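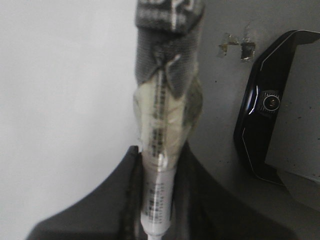

Fengying Xiong

3.2 Writing by hand in shared study rooms

We spent a good part of September in the study rooms at Rendham, and I should say at the outset how kindly the students there put up with us (one of them even brought us tea). Our interest was in how people plan a long piece of writing when they have a big surface to plan it on, and whether the plan looks any different from one made in a notebook. In all, 29 students took part, working in groups of five or fewer, and each group kept its room for the whole afternoon.

What struck us first was how slowly everyone began. A notebook page seems to invite a title right away, while a board invites a good deal of standing back, chatting and pointing before a single word goes up.

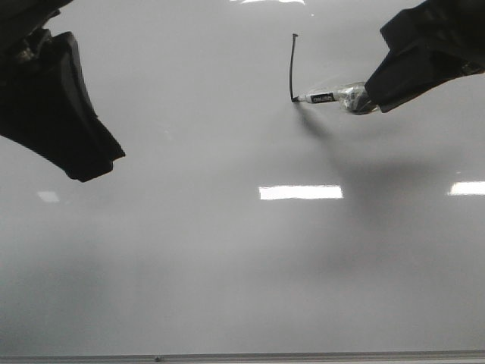
Figure 4. Whiteboard with a marker held to its surface.

Of the 200 separate notes we later copied out, only 19 were full sentences. The rest were single words, arrows and little boxes, many of them wiped away and written again in another corner, which fits nicely with the earlier notebook work at Bustos. Students told us they felt freer to change their minds on a board, and we are inclined to believe them, though the quieter members of each group did tend to write less than they said out loud.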